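4.2 What applicants do with a prospectus

We sent the printed prospectus to 1000 applicants to the university at Custell and asked each of them to keep a reading diary for 15 days. The diary was a single folded sheet. Kiprono Barasa had argued for a phone app, and was reminded of what had happened to the last one.

Of the diaries sent out, 70 came back complete enough to code. This is a poor return, and we make no great claims for it. Those who fill in a diary about a prospectus are presumably fonder of prospectuses than the rest. Even so, their reading was brief. Most went first to the page for their own course, then to the page on accommodation, and then put the thing down. The vice-chancellor's welcome, which went through more drafts than this paper, was mentioned by one reader, who had taken it for an advertisement.
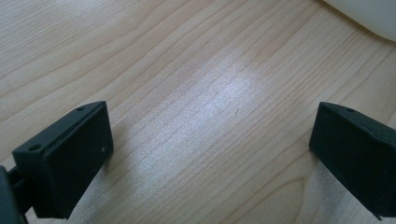
Figure 3

Rank fared little better. The prospectus gives the university's place in three league tables, each chosen with evident care, and readers were asked to write down any figure they remembered. Several recalled the rent. One recalled the size of the campus, though in the wrong units. Solomiia Kostiuk and Gayan Mondal coded these answers separately and disagreed mainly over whether "quite high up" should count as a rank. We decided that it should, on the grounds that the tables themselves are often no more exact.

The interviews point the same way. Applicants spoke warmly of open days, of a bus driver who had let someone off near the library, and of the food. When asked about "excellence", a word the prospectus leans on heavily, they tended to go quiet and then ask whether the question was a trick. Parents knew the word and approved of it — it was on everything they had been sent, from Custell and from everywhere else.

Section 4.3 turns to the website, where the same text appears with more menus.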